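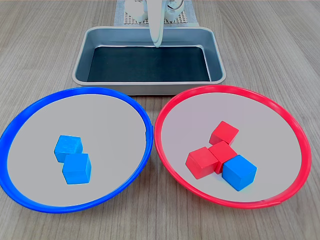
Géza Bakos asks whether a child who puts a block in the dish of the other colour should be corrected straight away. The guidance at Clernness is that the adult should wait. Many children notice the difference for themselves once the remaining blocks have been placed, and a correction made too early tends to end the activity.

Colour sorting with blocks and dishes
Guidance for playroom staff and families

This page sets out how to prepare and lead a simple colour sorting activity. It forms part of the Predance series of table activities and is suitable for one child or for a pair working side by side. Families borrowing the materials from the Clarnora loan cupboard should read it before the first session.

What is needed
A small set of plain wooden cubes in two colours, such as red and blue. All the cubes should be the same size and shape, so that colour is the only difference between them.
Two wide, shallow dishes, one to match each colour. A dish with a coloured rim and a pale base is suitable, as the blocks show up clearly against it.
A tray for holding the blocks before sorting. A dark lining or mat in the tray helps to reduce noise.
A steady table at the child's height.

Preparing the table
Clear the table of other toys. Place the two dishes next to each other within easy reach of the child, and set the tray behind them. Mix the blocks in the tray. They should not be lined up or grouped by colour beforehand.

Check each block for splinters and flaking paint. Damaged blocks must be withdrawn and reported on form 104. Blocks small enough to be swallowed are not to be used with children who still put objects in their mouths.

Leading the activity
1. Sit beside the child and name the two dishes by colour. Point to the rim of each as it is named.
2. Take one block from the tray, say its colour and place it in the matching dish. Repeat with a block of the other colour.
3. Invite the child to choose the next block. Avoid handing blocks over one at a time, as the choosing is part of the exercise.
4. Allow the child to continue at his or her own pace. Comments should be few and calm.
5. When the tray is empty, look at each dish together.

If a block is in the wrong dish
Ask an open question, for example, 'Are these all the same?' Blocks that lie close together are easier to compare, so the adult may gently draw them into a group first. If the child does not wish to move the block, leave it where it is and return to the activity on another day. Some children sort by a rule of their own – by where the blocks will fit, or by which ones belong together in a story – and it is worth asking what the rule is.

A child who repeatedly confuses the same two colours over several weeks should be mentioned to the room leader. Staff should not offer families an opinion on colour vision.

Making it harder
Introduce a third colour and a third dish, or use dishes that do not match the blocks, so that the child must decide which colour goes where. Tongs may be offered in place of fingers. The Bíró cards, numbered 1 to 7, give patterns for the child to copy once sorting is secure.

Putting away
Wipe the blocks with a damp cloth and dry them at once. Painted wood must not be soaked. Wash the dishes in warm soapy water, and return the complete set to its box with the contents list on top. The November stock check will include all boxes out on loan.

Page last reviewed 13 May 2025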